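Rules for Recording in Lived-in Rooms: Section 3 of the Project Report
Student project, Bikura, 2025-07-26

Our project compared two sets of rules for collecting handling data with a hand-held gripper. The first was the short checklist used in the Drustis course. The second was a longer draft from Postau, with 16 rules on consent, safety and labeling. We tested both on bedding and clothes, which gave us the most trouble in the pilot.

The Postau draft asks the operator to write down the starting state of the bed before each take. We kept this rule but cut the form to one page.

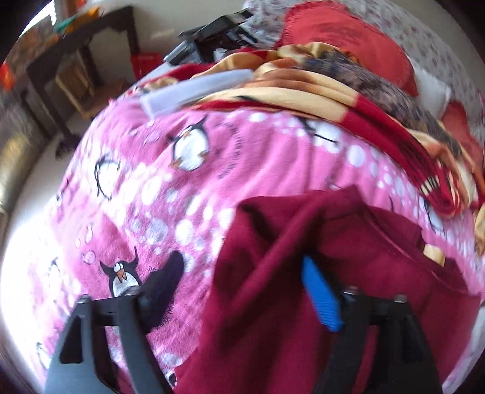

Rule 7 was harder to apply. It says a take must be thrown out if the cloth slips from the fingers. Two of us read this as any slip at all, and the other two counted only a full drop. We changed the wording to "full drop" and marked smaller slips in the notes – this kept the labels consistent across operators.

Privacy was the other weak point. The checklist says nothing about papers or personal items in the background. We added a walk-through before recording, and the resident can now ask for any take to be deleted up to the end of August.

In total we reviewed 700 takes under the revised rules. The forms and the labels are stored in the Bakilana folder, together with the old version of Rule 7.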